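June, the hot week

Slept badly, up at 5 and sat in the kitchen with the back door open. The Plovcombe leaflet was still on the table where I'd left it face down. Turned it over again. "Your pillow is holding you back." Is it? I am sixty-one and a great many things are holding me back, and I wouldn't have put the pillow in the top ten.

The claim is that the average sleeper turns over up to 133 times a night on an ordinary pillow and far less on a Plovcombe. Far less is not a number. I looked for a footnote and there was a small star after "night", but no star anywhere else on the leaflet for it to lead to.

Imke Engelhardt swears by hers. She rang at lunch to ask whether I'd ordered yet. I said I was thinking about it and she said that was the tiredness talking. She also swore by the magnetic bracelet, and before that by the Kirville water, which came in a blue bottle and tasted of bottle. I do love her, but I've known her since we shared the flat in Penrose Street and in all that time I have not seen her return a single thing to a shop.

Spent the afternoon adding up what I've bought over the years in the name of sleep. Lavender spray, two lots of blackout lining, the Lovero lamp that was meant to copy the sunrise and lit the room like a petrol station. It came to £486, and that's leaving out the mattress. I don't believe I've had one extra hour out of any of it, though I suppose I can't prove that either.
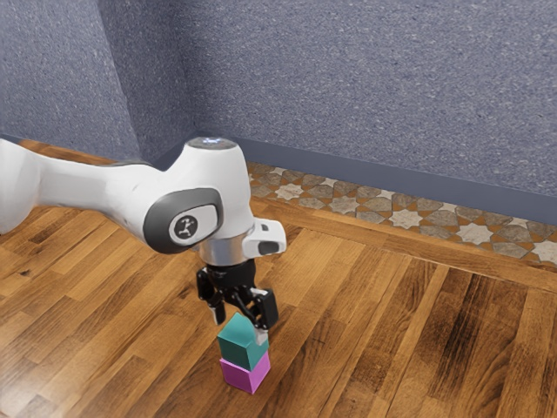 Later, still hot

Read the reviews after supper, which was a mistake as it got me cross when I should have been winding down. There are 3693 of them and nearly all give full marks. I went through the first few pages and kept meeting the same phrase, "game changer from night one". Four different people, four different towns, all with night one. I don't talk like that and neither does anyone on this road.

The poor reviews were better reading. A woman said hers smelt of tyres and she'd had it in the shed for a month to air. A man said it was a pillow. I believed both of them at once.

What bothers me is the trial period. You get a hundred nights to make up your mind, and it sounds generous until you try to picture yourself stuffing a used pillow back into its box and queuing with it at the post office in September. I wouldn't do it. I'd keep it, tell Imke it was marvellous and put it in the spare room for visitors I don't care for. 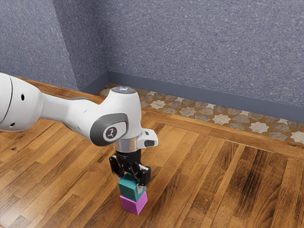 And then there's the business of measuring it. Imke has the thing on her phone that gives her a score each morning, and she reads it out as if she'd sat an exam. Last week she told me she'd felt wonderful until she saw she'd only got a 62, and then she felt dreadful all day. I asked how the phone knew. She said it listens. I'm not having that in the bedroom.

My mother slept eight hours a night on something stuffed with feathers and flattened to the thickness of a tea towel. She'd have said it was the coal carrying.

Opened both windows at ten. No breeze at all. Shall try the old pillow the other way round, and if Imke rings before nine I'm not picking up. Must remember the bins, and the library book, which I haven't finished and don't think I will.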